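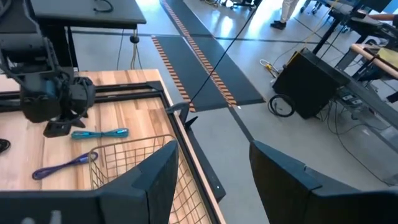 Ticket 4312: Cable sorting, wood-top table, Brasten workroom
Status: Open (was Closed, reopened by requester)
Category: Furniture and storage
Priority: Low

Original request

The wood-top table near the floor mats is supposed to be the cable table. Cables come to it in bundles, get checked, and go in the wire basket. What happens in practice is that they end up lying on the wood next to the basket and stay there. Please look at the basket, the table, or both. I was told the basket would fix this. I did not believe it then either.

Reply 1, Facilities

Thanks for the report. The gold wire basket was bought from Nasr to hold bundled cables and should be big enough. Have users been reminded to put cables in the basket after use? There is a note about this in the room guide.

Reply 2, Requester

Yes, they have been reminded. I don't think a fourth reminder will do what three didn't. I checked the table again before writing this. The teal bundle was out on the planks and so was the purple one, with one end up against the basket and the bundle itself still on the table. Somebody got that close and stopped. I'd like to know what the room guide says about that.

Reply 3, Facilities

Could the mesh be catching the connectors? We have had one other comment that the Nasr baskets snag. Please try the following and report back:

1. Put one bundle in the basket and take it out again, ends first.
2. Do the same with the bundle folded in half.
3. Move the basket to the back of the table and repeat.

Reply 4, Requester

Results as asked.

Test 1: snagged. The plug went through the mesh on the way out and had to be worked back by hand.
Test 2: better. Came out clean four times out of five. The fifth time it brought the basket with it.
Test 3: no difference to the snagging, and now you have to reach over the raised black edge to get at it. I moved it back to the near side.

So the basket works if you fold every cable in half and have some patience. I doubt that's how it was sold to us.

Reply 5, Facilities

Thank you, that is useful. We are sending a cloth liner for the basket. The supplier says it fits all sizes. Closing this ticket for now.

STATUS CHANGED TO CLOSED

Reply 6, Requester

Reopening. The liner arrived and it does not fit "all sizes" because it does not fit this one. It's made for a basket 12 inches across. It bunches up at the bottom, and a cable dropped in ends up under the liner instead of on top of it. I have taken it out and put it in the drawer with the label tape.

Also, please don't close tickets when something is shipped. Close them when it works.

Reply 7, Facilities

Noted, and sorry about that. Two other options:

a) A Bultimier hook rail, screwed to the table frame. Bundles hang instead of being dropped in. Holds up to 60 cables according to the product page.
b) A Sasen drawer tray, with dividers. Sits under the table.

Which would you prefer?

Reply 8, Requester

I don't believe the number on the hook rail. Maybe if they are phone chargers. Ours are thick bundles and a couple of them side by side will take up a lot of rail. It might still be the better choice, though. My worry is the frame. It stands up above the wood like the rim of a tray, and I'd want someone to check that screws won't go through to the top side before anybody starts drilling.

The drawer tray I'd say no to. If people won't drop a cable in an open basket they are looking straight at, they won't bend down and open a drawer for it.

One more thing while I'm at it. The black desk beyond the table has the same problem in a smaller way. There's a black cable coiled on top and thin ones hanging down from underneath. No basket over there at all. If we get a rail for one, please price it for both, or the loose cables will just move across.

Reply 9, Facilities

Agreed on dropping the drawer tray. We have asked for a price on two rails at 43 inches each and will have someone look at the frame before ordering. Until then please use the basket with the bundles folded.

Reply 10, Requester

Fine. I've put up a card that says FOLD FIRST. I'll write back after it has been up for a couple of weeks, and I'd like the ticket left open until the rails are on and I've tried them.

Last updated 24 May 2022
Waiting on: supplier quote, frame check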